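Tabletop Arms & Grippers > Kits and Reviews > Arkesach parallel gripper kit – anyone bought one?

moss_and_solder
Feb 19, 2020
I've been going back and forth on the Arkesach gripper kit for weeks now and I'd love to hear from people who've lived with one. My current gripper is a servo thing I bolted together in November and it drops stuff constantly. The Arkesach lot want 300 quid for the kit, or you can send them your arm and they'll fit it and set it up for you (the Bernus service, they call it) for a fair bit more. Mostly I want to pick up small plastic parts and put them back down where I meant to. Is it any good?

pennyfarthing
Had mine since last summer and I really like it! The fingers close dead parallel, which my old one never did, and the software is simple enough that I was opening and closing it the same evening. The instructions are dreadful, mind. There are 26 steps and step 2 tells you to fit a bracket you don't see again until page nine. Read the whole booklet with a cup of tea first.

We use it mostly for sorting toy building bricks out of bins, and it's lovely for that. You do have to go in slowly. If you come down fast on a brick that's lying at an angle it'll skate off the finger tip and you spend the next minute chasing it round the bin.

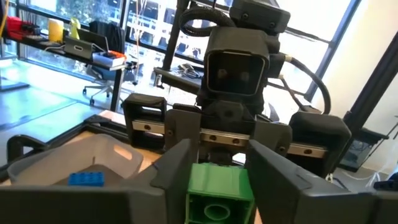 The other thing I'd say is buy the softer pads. The standard ones are a hard plastic and they're fine on anything with a bit of texture, but on a shiny flat side you end up cranking the force up to make up for it, and then you get little marks. The soft pads are extra, annoyingly, but they go on with one screw each.

tarkberg_owner
Going to disagree with some of this. I had the Arkesach for a few months and sold it on for a Tarkberg. The grip itself was fine, I'll give it that. What drove me mad was the cabling – the lead they supply is stiff and a bit short, and every time my wrist joint turned past a certain point it tugged on the connector. I emailed them twice. First reply told me to check the cable was plugged in.

The Tarkberg is slower and uglier but I've not had to touch it.

pennyfarthing
Fair point on the cable, I swapped mine for a longer one so early on that I'd forgotten. But the Tarkberg opens about as wide as a letterbox, doesn't it? I borrowed one and couldn't get it round a mug.

tarkberg_owner
Depends what you're picking up. OP said small plastic parts. I don't own any mugs I'd trust a robot with anyway.

quietgantry
Can I put in a word for the fitting service? I'm hopeless with tiny screws so I paid for Bernus and I don't regret it. It came back with the cable properly clipped along the arm, with enough slack at the wrist, and a printed sheet with the force settings they'd tested. Took longer than they said it would (they said one week, it was nearer three) and the box had been through the wars, but everything in it was fine.

What I would moan about is the wear. Mine had done 1,600 grips by its own counter when one finger started to feel a bit loose. Nipped up the screws underneath and it's been all right since. I check them every month or so now.

moss_and_solder
This is brilliant, thanks all. Does the counter live in the software or on the gripper? And has anybody run it with Yurt? That's what I've got everything else in and I don't fancy starting again.

quietgantry
It's in the software, on the second tab. It doesn't reset when you unplug.

pennyfarthing
I use Yurt! There's a plug-in for it. It works, but get the version from their downloads page, as the one on the memory stick in the box is ancient and wouldn't even find the gripper on my machine. Once it's going you can set the opening width by typing it in, which is so much nicer than a slider.

tarkberg_owner
Yurt plug-in was flaky for me, kept losing the connection if I left it idle over lunch. That might have been fixed by now. I'd still ask them before handing over money.

moss_and_solder
Right, I think I'm going for the kit with the soft pads and a longer cable, and I'll do the fitting myself. I'll email them about the idle thing tonight and post whatever they say. If anyone's got the part number for the pads handy, their shop page lists two sets and I can't tell which is which.

quietgantry
You want the grey set. The other one's for the older, narrower fingers.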